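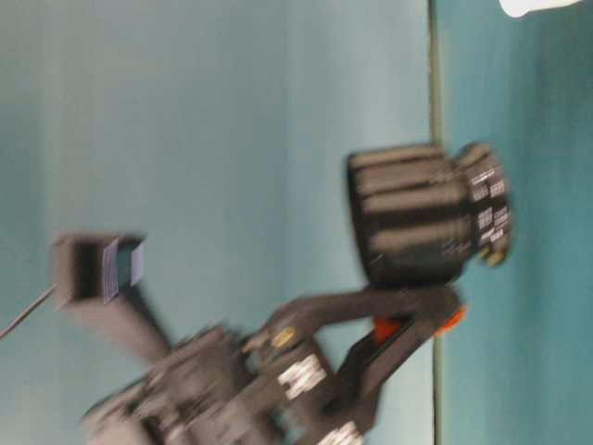 marlowe_bench: Wake me up when one of these can empty a dishwasher without a grad student hovering over it. I've been hearing "two more years" since I bought my house.

gritandglue: Depends what you mean by chores, though. My floor vacuum has been doing a chore for ages and I don't think about it anymore. Folding a fitted sheet, no. I can't fold one either.

marlowe_bench: A vacuum is a disc that bumps into chair legs. I mean hands. Pick up the cup, see that it's greasy, wash it again.

tallpinesue: I'm with marlowe on the kitchen but not on the shop. We've had a Wendt arm feeding blanks to a press since May and it's been great at that one job. Same part, same tray, all shift long. It did 3,843 parts its first week and I got to go do setup work, which I like a lot better than standing there. Sweeping up around the press is still me and a broom.

kettle_of_fish: How long did it take to get it going though? The sales guy told us an afternoon. We lost 5 days.

tallpinesue: Four days for us, and most of that was the tray. The arm was fine, but the blanks sat a hair crooked and it kept pinching the edge. We ended up making a new tray with tapered pockets. So yeah, we changed the shop to suit the arm. I'm okay with that, some of the older guys weren't.

gritandglue: That's my whole problem with the home stuff. I'm not making tapered pockets for my cereal bowls!

hobnail77: Coming at this as a hobby person. I have a small Inari arm on a table in the spare bedroom and I've been trying to get it to sort laundry – darks in one bin, lights in the other. It can do socks. It can do socks if I spread them out first, at which point I have already touched every sock and could have thrown them in the bin myself. T-shirts it grabs by whatever sticks up, and then a sleeve drags the next shirt along with it. I love working on it, but I wouldn't call it help.

marlowe_bench: Thank you. That's the most truthful thing I've read on this board all year.

hobnail77: Ha, don't take it as me agreeing with you! A year ago it couldn't do the socks. And what I've got is the cheap end of things.

kettle_of_fish: Speed is what gets me. People either run them so slow you could do the job by hand and have a sandwich, or they whip around so fast I wouldn't want a kid or a dog in the room. Ours at work is behind a fence and I'm glad.

tallpinesue: Ours isn't fenced but it slows way down when you step on the mat. You get used to it. First week I flinched every time.

gritandglue: Has anybody tried the Datska window thing? Neighbor has one. It does the big flat panes fine and leaves a stripe at the edges, so she goes around with a rag afterward. She still says it's worth it because the ladder stays in the garage. I think that counts as a machine doing a chore.

marlowe_bench: It counts as a machine doing the easy half of a chore.

gritandglue: I'll take the easy half. I've got bad knees.

ofenrohr: I set tile for a living and a rep brought a Tileo demo unit to a job we had. On an open floor it laid a decent row, I'll give it that. Then it got to the toilet flange and we all stood there waiting for it to make up its mind. Cuts, corners, floors that run out of level, that's my day. Open floor is maybe the part I'd hand over, if the thing cost less than my truck.

tallpinesue: And would you hand it over? I mean the open floor is where you make your time back.

ofenrohr: Good question. Depends if the customer wants it priced by the hour. Haven't thought it through.

hobnail77: I think everybody here is describing the same thing. Same item in the same spot, it works. Move the item and you're back to doing it yourself.

marlowe_bench: Which is my kitchen. Nothing has been in the same spot in there since my kids learned to walk.

kettle_of_fish: hobnail, what gripper are you using for the socks? Ours at work has the hard jaws and I keep wondering if soft pads would mark the parts less.

hobnail77: Soft pads, glued on, and I've replaced them twice already. They pick up lint like crazy. On metal you might do better, I'd try a thin set first and see how they hold up with the oil.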